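Paid a "file fee" at the permit counter with no receipt. Who do I report it to?

Posted by Flesov
Monday, April 13, 2020

I went to the county office in Dredwood to renew a food stand permit. The posted price is 20 dollars. The clerk asked for another 67 in cash for the file and would not give me a receipt. I paid because I needed the permit to open. My cousin paid the same thing in September. Can I get it back, and will they pull my permit if I complain?

Sivaprasad Kulkarni
Write down the date, the time, the window number and what the clerk said, while you still remember it. Then send a written complaint to the county inspector general or auditor. If there is no such office, try the state ethics board. Ask for a case number.

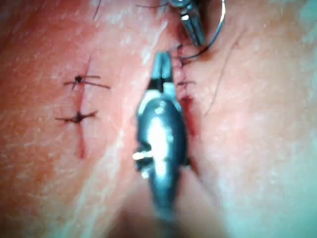
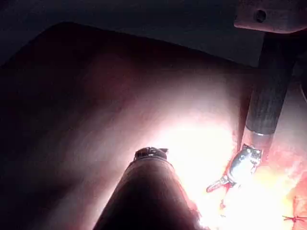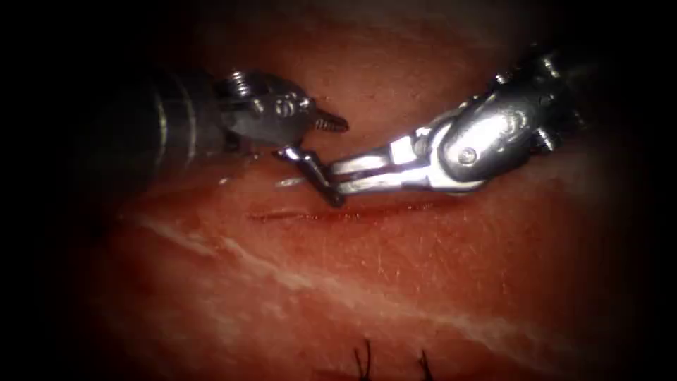
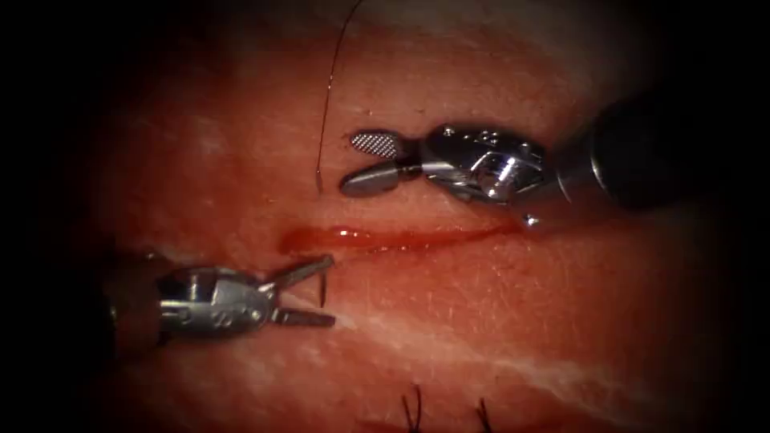
Ask your cousin to file separately. Two complaints about the same window get looked at faster than one. Also request the fee schedule under the public records law. If the file fee is not on it, attach the schedule to your complaint. A refund usually comes only after they finish looking into it. Many states protect people who report this kind of thing, but check yours before you sign.

Rashidi
Same here, different county. They wanted 665 for a building permit. I said I would pay by check and they dropped it.

Groltex
You won't get the money back. I'd still report it. Keep a copy of the permit at home.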